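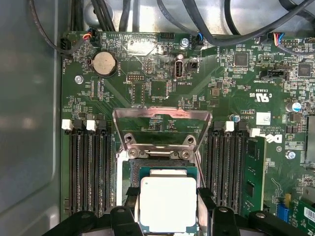 I've been trying to decide whether to stop buying second-hand things for the house, and I've more or less decided to carry on. The washing machine cost us £117 and is still going. The Brallano coffee grinder was a mistake and I should have left it on the shelf. Most of what I own falls between those two. A desktop computer is one of the better bets, as you can open the case and get at the parts. On a green Dell board like this one, the metal plate over the socket lifts right up and the processor is there to be seen. You can't do that with a sofa, and my sofa had a broken slat that I found in October.

My rule for furniture now is to turn it upside down before paying. Sellers don't mind. The man at Vestwood even helped me tip a chest of drawers over, and we found old woodworm in one leg. I bought it anyway for less.

Réka Takács, who I used to share a flat with, buys nearly everything new and keeps it for years. Her kettle is older than my car. She may well spend less than I do.
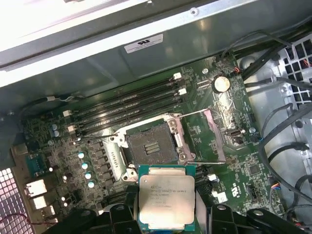 Descriptions in adverts are the other thing. "Good condition" covers a lot, and "hardly used" covers more. I prefer a seller who gives me the exact model, even if the rest is one line. Bikes have a number on the frame, fridges have a plate inside the door, and a processor has it printed on the lid, in this case Intel Xeon E5-1630V3. With that you can look up what you're getting and what others have paid. My bike was listed as "blue, adult" and I drove to Vergate on a Saturday to find it was too small for me.
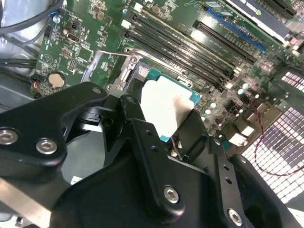

*Processor held over the open board.*

I still need a bookcase. There's one listed for collection near Dlamini's, the bakery, with no measurements given. I've written to ask for the height and the depth.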